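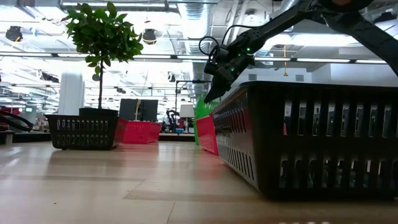
Humidity control in a filament and resin storage room, 18 sq m

kelvin_offset
Looking for a sanity check before I order parts. The room is 18 square meters, slab floor, one exterior wall, no windows. It stores nylon and PETG spools, two shelves of resin, and cardboard stock. Target is 35% RH year round. In November it sat between 52 and 58% with no equipment running. I have a quote for a Cerier desiccant wheel unit at $3,126 installed. The alternative is a compressor dehumidifier from Bundano at $667, which I would put in myself. The room stays between 60 and 64 F. Door opens maybe a dozen times a day. Opinions on which one will hold 35%?

slabjack
At 60 F a compressor unit will struggle under 40%. The dew point at 60 F and 35% is in the low 30s, so the coil has to run below freezing and you spend a good part of each hour in defrost. Desiccant is the correct type for that target. Whether you need that particular one is another question.

dry_bulb_dan
Disagree with the framing. Why 35% for the whole room? Resin in closed bottles does not care. Cardboard gets brittle and the glue flaps start to let go if you keep it too dry. The only thing on your list that benefits is nylon, and 35% is still too wet for nylon. It will pick up enough water to print badly in a few days. Hold the room at 45 to 50 with the cheap unit and put the nylon in sealed boxes with desiccant.

kelvin_offset
The boxes were the first plan. The problem is handling. Spools come in and out all day and the lids get left off. I would like the room to cover for that.

dry_bulb_dan
Then you are paying $2,459 extra to cover for lids. 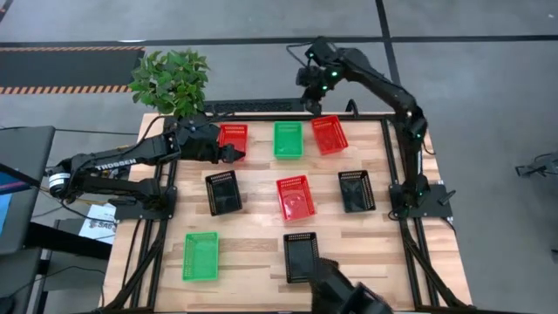

kelvin_offset
Fair, but I have tried signs and they last a week. Also the quote includes ducting for the reactivation air through the exterior wall, so part of the difference is labor.

slabjack
Two things to check before choosing either one.

First, the slab. Tape a square of clear plastic to the concrete on all four sides and leave it for a day or so. If there is moisture under it, a good share of your load is coming up through the floor and you should seal that before sizing anything. An epoxy coat on 18 square meters is cheap compared to a dehumidifier.

Second, where your sensor is. If it hangs on the exterior wall it reads high, because the air next to that wall is colder. Move it to the middle of the room at shelf height and log for a week.

pinhole_leak
Seconding the sensor point. We had an Oprea logger that read 7 points high against a salt test. Put it in a sealed bag with a bottle cap of damp table salt for 12 hours or so. It should settle at 75%. Whatever the error is, write it on the case with a marker. One point calibration is not perfect at the dry end but it catches a bad sensor.

kelvin_offset
Did both. The salt test came out at 79, so my sensor reads 4 high. The plastic sheet was damp near the exterior wall and dry everywhere else.

slabjack
So your November numbers were closer to 48 to 54, assuming the offset holds down there. And you have a wet strip along one wall. Look outside at the grade. If there is a downspout landing on that side, extend it before you spend anything indoors.

dry_bulb_dan
At 48 to 54 corrected I would not buy the wheel. I would seal the strip, run the small compressor unit at 45, and revisit in summer.

pinhole_leak
I would still go desiccant, but a smaller one. Disotach sells a portable wheel unit for $1,621. It needs a hose to dump the wet air, so one hole through the wall. We hold 38% in a room a bit bigger than yours. Noise is constant and it adds heat, roughly 3 or 4 degrees in our case. At your temperatures that helps the RH a little too.

dry_bulb_dan
Adding heat to lower RH does nothing for the actual water content. Check dew point, not RH, when you compare the two.

pinhole_leak
Nylon uptake follows RH at the surface temperature, so the heat does count here. For corrosion on metal stock it is the same story. I agree dew point is the right number for sizing the unit.
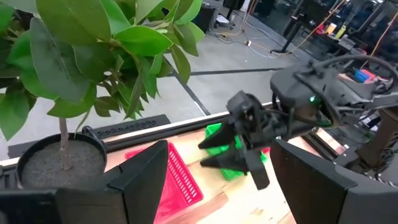

Dayton, Ohio, January 20, 2026

kelvin_offset
Posting the update with location and date, as a couple of people asked for climate details by message. Outdoor air is very dry right now, so read these as winter numbers.

The downspout was landing two feet from the wall. It now has an extension and runs out to the swale. Floor strip is ground and sealed with two coats. With no equipment running, the corrected reading is 36 to 41% at 62 F.

I canceled the wheel quote. No decision on the portable unit until I have logs from a humid month. The nylon went into gasket boxes in the meantime.

slabjack
Good result, but most of that drop is the season. Do not credit the epoxy for it yet. Log the outdoor dew point next to the indoor one and compare the gap. If the gap shrinks from what you had in November, the sealing did something.

kelvin_offset
I have outdoor data from the airport station for the whole period. Will line them up and post the file.

dry_bulb_dan
Include the door openings if you can. A reed switch on a cheap logger is enough. In summer that will be the largest term and no unit in this thread is sized for a door propped open.

pinhole_leak
Also redo the salt test when you change the battery. Ours moved two points after a swap.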